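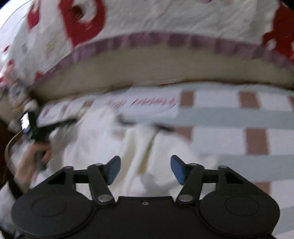

Getting a musty smell out of a second-hand wool rug

Posted in Home and Cleaning, 2023-03-01

surnholm_sal
I picked up a wool rug at the Galanis auction rooms and it looks lovely, but the whole front room now smells like an old shed. I've hoovered both sides and had it over the washing line for an afternoon. I don't want to pay 200 quid to have it cleaned when the rug cost less than that! Has anyone shifted this sort of smell at home?

prusell7
Bicarb, and loads more than you'd think. I sieved mine on, brushed it in with a soft broom, left it overnight and hoovered it up slowly the next day. Then I did the back as well. Took me three goes – the first one made hardly any difference, so don't give up. Check your hoover bag afterwards, mine was solid.

mopandbucket506
just bin it

Brerance Lane
Please don't bin it! Smell the back in a few different places first. If one corner is much worse, that bit has probably been damp, and you can dab it with half white vinegar and half cold water (try a hidden patch first, some dyes run). Dry it flat with air getting underneath – I put mine across two clothes airers with a fan going. Also have a sniff of the underlay if it came with one. I cleaned a rug twice last July before I worked out it was the underlay all along.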